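Notebook, Teleoperation Bench, Erside Laboratory
Entry for May 4, 2021
Subject: Remote-control demonstrations in simulation, tabletop set, second collection

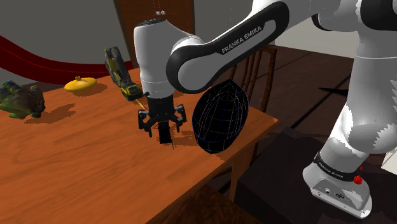

The reply from Hedegaard on the January set was that the demonstrations were too clean to be of use, and that an operator who never hesitates near an object teaches the policy nothing about how to recover. Hedegaard asked that the next collection include approaches begun from a poor starting pose, and that these be kept even where the path is ugly. The request has been adopted for the present collection.

Setup. The simulated Franka arm is driven from the hand controller at the Velley station. The arm stands beside the wooden table, with the power tool, the yellow disc and the green object on the far half. Object positions are drawn anew at each reset. The tool is the target in the present block. The other two are left in as distractors and are not to be touched.

Controller mapping. Translation is one to one up to the slow zone, then reduced by half. Rotation is passed through at all times. The clutch is on the left trigger. Operators who worked on the earlier mapping should note that releasing the clutch no longer recenters the wrist; the last commanded orientation is held until the clutch is pressed again. Two operators lost demonstrations to this before the change was announced, and the fault lies with the notice, which went out after the session had begun.

Collection. The target for the block is 600 demonstrations. At close of work 528 had been recorded and passed the automatic check. A further 96 were rejected, nearly all for one of two causes: contact with a distractor, or a pause of more than 200 control steps. The second rule now conflicts with the request from Hedegaard, as a hesitant approach is exactly what it removes. The rejected files have been moved to a separate folder and not deleted. They should be replayed by hand before any decision is taken on the threshold.

Observations on operator behavior. Approaches from above are strongly preferred by all operators, even where a side approach would be shorter. The reason given is that depth is hard to judge on the monitor, and that the shadow under the gripper is the most reliable cue for height. If this is correct, the demonstrations may carry a habit that belongs to the display and has no bearing on the task. A short trial with the shadows turned off is proposed. It should be run on a copy of the scene so that the main collection is not affected.

Grasp closure is still operated by a button, with no proportional control. Several demonstrations show the fingers closing while the wrist is still moving. These pass the check and replay correctly, but the closing time varies a good deal from one operator to another. Konulik has offered its closure labeling script. It expects joint positions in a different order from ours and will need a small adapter.

Replay. A portion of the accepted demonstrations was replayed open loop from the stored commands. Most ended in the same final state. Those that did not had all been recorded before the physics step was fixed in the configuration file, and the drift begins at first contact with the tool. Earlier recordings should be replayed from stored states until this has been resolved. Do not mix the two methods in one training set.

To be done:
Complete the block with poor starting poses only.
Replay the rejected files and mark those that are hesitant but sound.
Write the joint order adapter.
Run the trial without shadows.
Send the revised mapping notice to the Velley station before the next session.

The configuration file in use is the one on the shared drive. Local copies at the station are out of date and should be removed.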